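3.2 What people keep and what they hand in

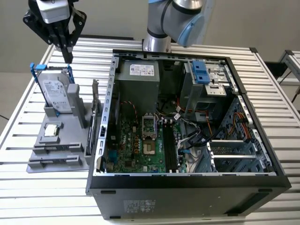 Figure 4. Desktop tower with side panel off. Power supply in place, CPU socket and both memory slots empty.

Desktops were the second largest group in the drop-off survey, after phones. 306 households answered the long form; 148 of them had at least one old computer at home that no one had switched on in the past year. Most common storage place was a closet, then the garage. Median time in storage was longer than for phones, see Table 2.

Reasons for holding on differ by item. For phones it was mostly "might need a spare." For desktops, files. People worry about photos and tax records on the drive and don't know how to wipe it, so the whole machine stays put. Several wrote that they had pulled parts to sell or reuse and then felt the leftover case was "not worth the trip" (13 respondents used nearly those words). We did not expect this and had no answer box for it, so it was coded from the comments by hand.

Distance mattered less than we thought. Households near the Terketti depot handed in no more than those in Pluritz, where the only collection point opens in February and teh hours are short. What did matter was whether the respondent knew the drop-off was free. Of the 838 short-form replies, a clear majority guessed there was a fee. Renters more often than owners.

Two cautions. The short form asked about "computers" without splitting laptops and desktops, so those replies are left out of Table 2. And comments were coded by one reader (Ji-hoon Wi), no second pass yet. Partly stripped machines may be under-reported, some people proably did not think of them as computers any more.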